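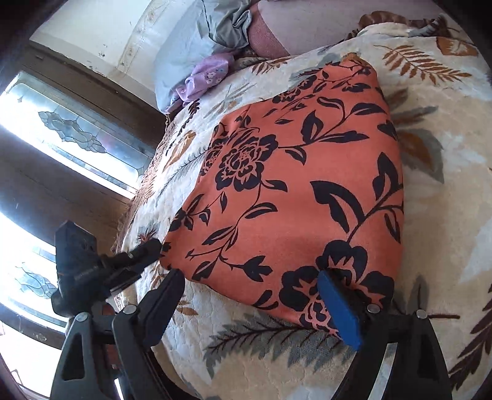

Slide 1: Printed cloth on a quilted bedspread, gripper open

Speaker notes — what changes for housekeeping staff

Leave the slide up while people sit down. Start when the doors close.

Say who we are. Drernari runs serviced apartments at Witeo, 200 beds across the site. I manage the room teams. I don't sell equipment.

Most of the work in a room is fabric. Point to the red cloth with the black flowers. It's lying on a bedspread that has its own pattern of leaves, and there is a pillow and more bedding up at the head. A new starter sorts that out at a glance. Patterned cloth on patterned cloth is harder for a machine, and it's the first thing our staff asked about.

What we did: the Zorov trial started in February with 16 room attendants and two grippers. Nobody's hours were cut. We put that in writing before the first shift, and I'd do the same again.

What changed for people:
Less bending over low beds. Staff raised this themselves.
More waiting. Standing beside a slow machine is tiring in its own way.
Pay grades. Two attendants now look after the equipment and were still on the old rate until May. That was our mistake — fix it early.
Pace. Room targets stayed the same through the trial. The team wants to know what happens after it, and I can't tell them yet.

Pause here for questions on pay. There are usually a few.

Next part is training. Soltani wrote the course, 19 short sessions, all on paid time. The early ones covered safe distance and the stop button. Staff asked for more on who decides when a job goes back to being done by hand. We now let the attendant decide, with no form to fill in.

If running late, skip the costs slide and go straight to the roster.

Handout is at the back table.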